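Usstead list archives

Search this list Go Advanced search

Last updated: October, 9:40 pm

Subject: Re: [usstead] how many demos before you start training?

Hi all,

So glad this came up, because we just got to 656 simulated episodes in the Drosum set and I've been dying to talk to somebody about it! Two views from our tabletop work, one with the whole arm over the white cabinet and one from close in by the gripper:

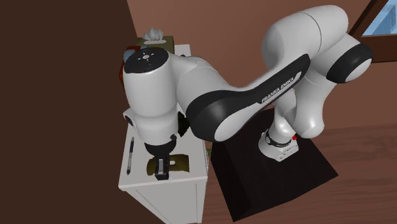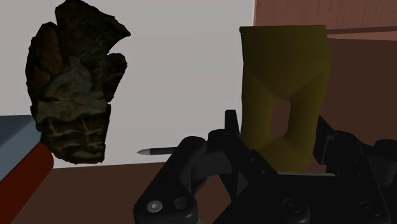 Now, the question from earlier in the thread:

> We're planning to collect 200 demos per task for Feston before we
> train anything at all. Is that overkill? Our operators are getting
> tired and I'd hate to keep them at it for nothing. Also, do you
> throw away the clumsy ones or leave them in?

My short answer is train early! We did our first run with 49 episodes on one task, and the policy was terrible, but it was terrible in ways we could learn from. It went to the right object nearly every time and then closed the fingers too high. We went back through the episodes and found that I (yes, me) had been starting every single one with the arm in almost the same pose. Once I began each one from a different place, with the objects shuffled as well, the next batch was worth far more to us than the first.

On the clumsy ones: keep them if they recover. A demo where you miss, back off and try again is gold, and I wish we had more of them. What we do drop is anything with a long pause in it. You stop to think, the arm hangs there, and the model learns to hang there too. We trim the pauses now and it made a lovely difference.

Other things, in no order:

- We write the instruction text after the episode, while watching the replay. Wording it beforehand gave us labels that didn't match what got picked up.
- Swap operators often. We have 4 and you can tell them apart from the joint traces alone, which is fun but also a bit worrying.
- Check that every camera stream has the same number of steps before you save. Marwat does this on export now. Before that we lost a whole evening's work.
- Odd shapes are great! The more your objects differ, the less the policy leans on one kind of grasp.

If the Feston folks want our replay script, write me off list and I'll send it over. It's messy but it runs. And I'd love to see what your first training run does, however bad it looks!

Cheers from the Drosum side

Back to top | Contact the list owner | Copyright Usstead list and its contributors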